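Shop Floor Assistant, part time
Le Goff Footwear and Home, Dredmont
Posted January 2022

Le Goff is looking for two part-time assistants to join the team at our Dredmont shop. We sell indoor shoes, slippers and small furniture, including the Furine and Guva ranges, and we carry over 200 lines at any one time.

The job
You will put out stock, keep the displays tidy and help customers find their size. Slippers get picked up, tried on and put back in the wrong place all day, so a lot of the work is pairing them up again and returning them to the right shelf. You will also take deliveries, fold down boxes and cover the till at busy times.

What we need from you
Some experience in a shop is useful. We will train you if you have none. You should be happy on your feet and able to bend to low shelves. You must be able to work until the end of September.
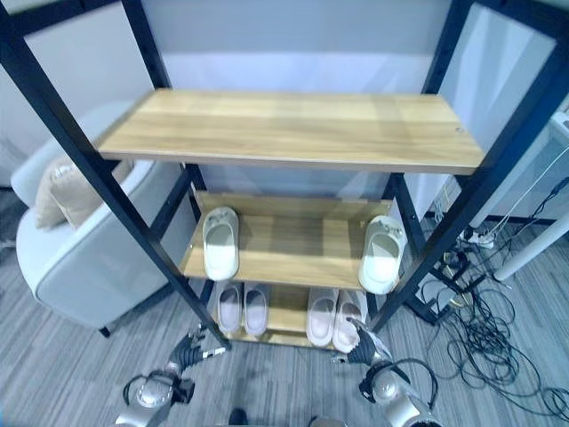

Pairs go side by side with the toes facing the front of the shelf, and colours are kept together. Shelves are wiped down before new stock goes on them.

Hours and pay
Shifts are mornings or afternoons, shared out on a rota. Pay is by the hour, with paid holiday and staff discount.

How to apply
Hand in a CV at the till or send it through the contact form, with a short note saying which shifts you can do.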